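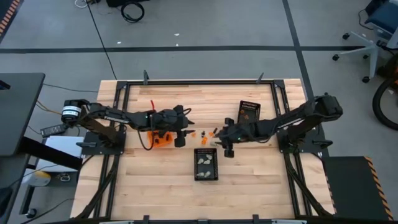 **Where do small pieces go while you're still sorting a table?**

Into one open container, kept close to where you're working.

### Sorting small stuff, session 2 (3/21/24)

I used to sort straight into labeled boxes and I was so slow at it! Now I do a rough pass first, and Hatsue Takeda talked me into a mesh basket for it (I'd been using an old cake pan, which rattled like crazy). Pale things show up beautifully against black mesh, by the way.

My order on a wood top:

- spread everything out in the middle
- pull one color at a time
- leave the oddballs where they are until the end
- wipe along the grain

Don't stop to wonder what a piece belongs to. That's next week, and yes, we'll argue about it then.

**For Thursday:** read page 171 in the Koyama packet and bring one junk drawer's worth of parts in a bag. Riku Yokoyama has spare baskets if you need one.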